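Week 6: Buying a hand-held gripper kit (notes to go with the lecture)

Okay, so a lot of you asked for these in writing, partly because I talk fast and partly because I skipped half of the pricing part when we ran out of time. I've put it all down in the order I meant to say it.

The kit I talked about is the Femano hand-held gripper. You hold it, you squeeze, the fingers close, and the camera on top records what the fingers are doing. I used one for most of February and I like it, with a few grumbles. We also looked at the Doltell, which costs a good bit less, and I'll get to that one further down.

What you get for the money

The basic Femano set is 2000 dollars. That buys you the handle, the camera mount, one pair of fingers and a charger. It does not buy you the camera! Read the order page slowly, please, because two groups last year missed that line and had to go back and ask for more budget. Spare fingers are sold in pairs, and there's a service plan I would skip for a class project (you can do nearly all of the repairs yourself with a small hex key and some patience).

Setup took me some 28 minutes the first time, and most of that was hunting for the right screw. The bag of screws isn't sorted. Tip them out into a saucer before you start or you'll be crawling under the desk like I was.

How it feels to use

Pretty good! The squeeze is light and the fingers come back open by themselves. My wrist got tired before my hand did, so take breaks and swap with your partner. Casimiro Figueroa, who is left-handed, tried it in the lab and found the trigger fine but the cable in his way the whole time. If you're a lefty, tape the cable down along the handle before you record.

Flat, wide fingers are great on boxes and blocks and pretty poor on coins, paper clips and anything thin. Small plastic cases with clips are a nice middle level for practice: easy enough to come up to, then a bit fussy when you want to grab them on a good side. I'd start with a case before moving on to anything soft.

The Doltell

Cheaper, lighter, and the handle creaks. The trigger has a dead spot at the start of the squeeze, so you pull and pull and then it all happens at once. I could get used to it, I guess, but I'd hate to teach on it. The software is nicer than Femano's, though, and I'll give them full credit there. It saved my clips with names I could understand.

For next time

Write me a page on which kit you'd order for your own project and what you would put in the order with it. Think about spares, think about who in your group will be holding the thing, and please put a real price at the bottom. Philomena Breathnach has the sign-up sheet for trying the Femano yourself, and you can have it for an hour at a time. Go easy on the finger screws when you tighten them, they only need to be snug.

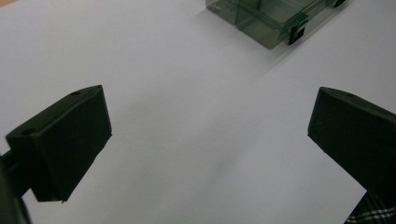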